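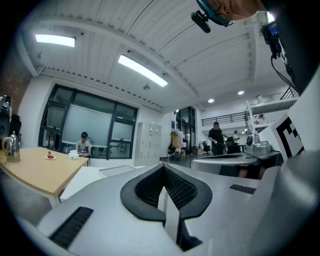 **Drollent Live at Macaraeg Hall, 2-LP reissue (Mondis)**

Reviewed October 8, 2021

Drollent recorded this set over two nights in February, when the band was still a four-piece and Leopold Leitner was still singing in his lower register. The first pressing was short on bass and long on surface noise. Mondis has gone back to the stage tapes and had Reto Kuster remix them, and the result is a different record in most respects that matter.

Playback was on a Vulteo belt-drive deck with a fixed-coil cartridge, tracking at the maker's middle setting. Both discs were cleaned once before use.

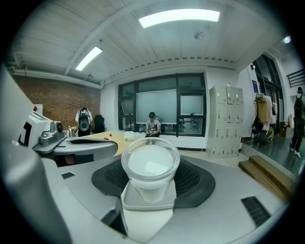
## Sound

The drums now sit in the centre and stay there. On the old pressing the kick drifted left whenever the organ came in, a fault of the original mix. Leitner's voice is drier and closer, with less of the hall on it. Some will miss the echo. I don't, except on "Harbour Lamp", where the long note at the end now stops rather abruptly.

Side three is cut quieter than the others and needs a small turn of the volume knob. There is light sibilance on the last track of side two - no worse than most live albums at that point on the disc.

## Pressing and packaging

Both discs were flat and properly centred. One had a faint scuff on side four that made no sound. The inner sleeves are plain paper and too tight, so I swapped them at once.

The gatefold lists all 11 songs in stage order, including the two left off the first release. Kuster's notes cover the tape transfer in useful detail. The run is 1,000 copies, hand-numbered on the back.

## Verdict

Owners of a clean first pressing should still buy this for the drums and the two extra songs. Anyone who only wants "Harbour Lamp" can keep the single.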